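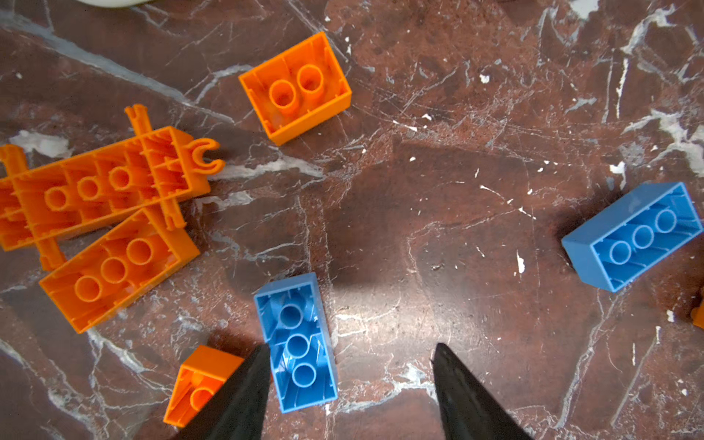
Toy bricks, orange and blue, on marble

Last updated: 2021-02-14

Subject: Re: [clurnora-travel] Clirkotcombe in April, ferry or bus?
From: Fiona Moffat

Hi all,

Answers further down, under the bits I'm replying to. Sorry it's long, I had coffee late and I love this subject!

> We've got four nights and I'm torn between staying right in
> Clirkotcombe or over the water at Zamusano. The package
> I was quoted has us in Zamusano the whole time with the
> ferry thrown in. Is that a good deal or am I being sold the
> hotel they can't fill?

A bit of both, I'd guess. We did Zamusano two years back and the hotels there are bigger and the breakfasts are much better, but you end up living by the ferry timetable. The last boat back was early enough that we skipped dinner in town both times we tried, and ended up eating crackers on the balcony (nice balcony, though). If your idea of a vacation is a pool and a book, take the package. If you want to wander around in the evening, stay in Clirkotcombe and do Zamusano as a day trip.

Do ask them what "ferry thrown in" covers. Ours was one round trip per person and after that we paid like everybody else.

> Also is the bus from the airport as bad as people say? The
> transfer is $125 for the car and that seems like a lot for two
> people.

I've taken the bus twice and it was fine both times! It's slow, it stops at every little crossroads, and you hold your suitcase between your knees if it's full. But it's cheap and the stretch along the cliffs is lovely, so sit on the left going in. With a late flight I'd pay for the car, no question, because the bus quits early outside the summer and you don't want to be standing there in the rain working out plan B.

> Last one. Is April too early? My sister says everything will
> be shut.

Your sister is half right. The beach places were shut when we went and so was the boat that goes out to the caves, which I was pretty grumpy about. The market was open, the bakeries were open, and we got a table wherever we felt like eating. Bring a real coat. I packed for spring and wore the same sweater every day.

One place I'd book ahead is the Cruickshank, the guesthouse up behind the harbor. It's small and it goes fast, even off season. Ask for a room at the back, the front ones get the delivery trucks. They wanted a 25 percent deposit from us and I got it back without a fuss when we had to move our dates, but read the terms yourself in case that's changed.

Oh, and the hill up from the harbor is steep! If anyone in your party has bad knees, say so when you book and ask about getting a cab to the door.

Does anyone on here know if the Clurnora walking trail has reopened past the lighthouse? We turned around at the gate last time and I'd like to do the rest of it.

Fiona

Contact the list owner | Copyright 2021 Clurnora Travel List | Back to top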